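Roltska
Wed 18 November

OK, bedroom robots and house rules, a thread. I've spent most of this autumn on good practice for robots that handle bedding and clothes in rooms people really sleep in, and I'm having a lovely time, so bear with me.

1/ The draft we work from is called Zirnis. It began as 400 words on a shared page and it's now 1362, which is still short enough to read over a cup of tea. Please do read the whole thing before you switch anything on!

2/ My favourite rule is the first one: look before you reach. Bring the gripper over the bed with the fingers apart, stop, and check what's on the covers before closing on anything. Cables count. So do phones, glasses, hairgrips and cats.
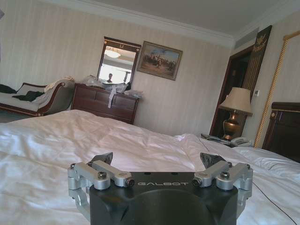 Fingers open over the duvet. Mind the cable on the right.

3/ Rule two is about people. Agree who is in the room and where they're going to stand, and say it out loud. The person nearest the robot has the stop button, and if they need to leave, the button gets handed over before they go. I used to think this was fussy. I've completely come round.

4/ Soft things are hard! A mug has one shape. A duvet has thousands, and every crease looks a bit like an edge. Zirnis asks for slow speed within a hand's width of any fabric, and for the grip force to be written down at the start of the session, in pen, on the sheet.

5/ Someone over at Grukex asked whether that sheet could be a phone form. Fine by me, as long as you can still fill it in when the wifi drops. Ours is one side of A4 and the box for "anything odd" is the biggest box on it, as it should be. 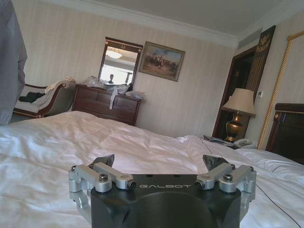

Do you have to clear the whole room first?
Only the part the arms can reach, plus the floor where you walk. The rest of the room can stay as it is, and we'd like it to, so the rules get tested somewhere lived in.

6/ Two-armed work has its own page now. Both grippers on one garment means each arm can pull against the other, and a seam will go long before a motor notices. So: set a pull limit for the pair, and let one arm lead. If the leading arm stops, the other stops too and holds where it is. No letting go in a hurry.

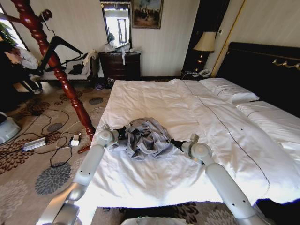 7/ The same page has a line on what to do when the cloth snags. Pause both arms, ease the tension a little at a time, then open one gripper, and only then the other. Practise it on an old T-shirt. Then practise it again with whoever is newest on the team holding the button.

8/ We've logged 605 holds against the draft so far, and the notes from them are gold. Almost every change since the first version came out of that "anything odd" box.

9/ Brabec are trying the same rules on towels and have already sent back 2 pages of comments, several of them quite stern, all of them useful. I've never been so pleased to be told off about a semicolon.

10/ Next version is due in December. I'd love to hear from anyone working with curtains, fitted sheets or anything with elastic in it. Replies are open, and long ones are welcome.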